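How Far Does a River Pebble Travel?
Final Project Report
Dec 31, 2023

Our project started with a simple question: do the stones in the Rind get rounder as you go downstream? The textbook says yes, but our river is short and we really wanted to see it for ourselves!

We picked 4 sites between Cendstead and the old bridge at Grendine. In June we collected 200 pebbles from each one, plus another 100 from the gravel bar at Zendel, which gave us 900 in total. Every pebble was scored from 1 (sharp) to 5 (very round) using a printed chart, and we measured the longest side with calipers.

The results were better than we hoped. Near Cendstead most stones scored a 1 or 2, and by Grendine the most common score was a 4. Size dropped along the way too. The surprise was Zendel – the stones there were sharper than at the site just upstream. We think a side stream brings in fresh rock from the hillside, and when we went back to look, its bed was full of broken slate.

Scoring was the hardest part. Two people can look at the same pebble and disagree, so we scored each one twice on different days and used the average.
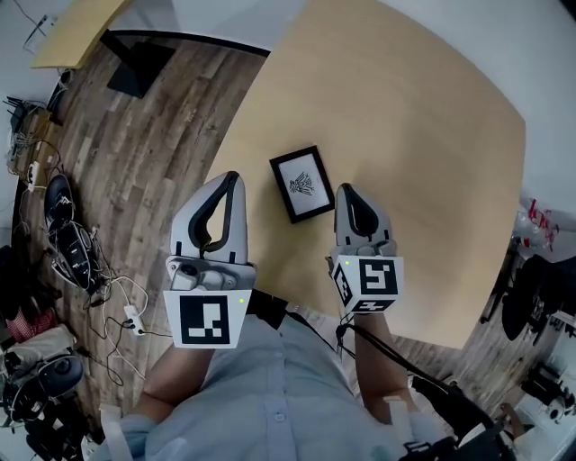

Slate and sandstone also wear down at very different speeds, and we mixed them together in our first graphs. Splitting them up made the pattern much clearer – sandstone rounds off fast, while slate mostly gets flatter. Next time we would sort by rock type right at the river and take more samples from the side stream.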